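Shape Blocks and a Maple Board: Notes from the Workroom

Last updated: November
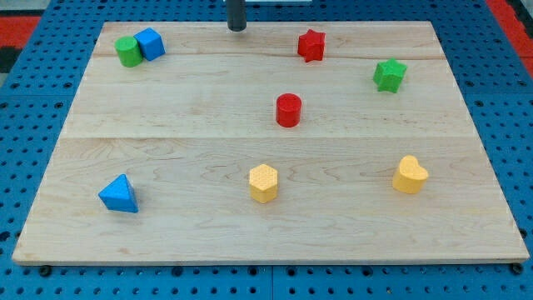
Colored shape blocks on the maple board.

The maple board has now been in regular use for 7 months, and a short account of it may be of interest to readers who asked about the surface. It was purchased from Fiore as a joined panel, 600 by 564 millimeters and 18 thick. The seams between the planks remain visible, as does the grain, and I have chosen not to conceal either under a stain.

The blocks belong to a set acquired at the Atdale toy exchange. Cylinders, a cube, a triangular prism and a yellow heart are among the pieces. The yellow hexagonal prism has a dimpled top, and younger visitors are advised to find it by touch.

Ginette Simard has recommended that the blocks be set well apart at the beginning of each sorting session. I have adopted this practice in part. The green cylinder and the blue cube are still permitted to stand together, as my niece considers them a house.

The board will be oiled again before the winter holidays. Inquiries regarding the finish may be left in the comments.

Related posts
Oiling Maple: A Second Report
The Wavville Puzzle Trays
Storage Boxes from Utia, Reviewed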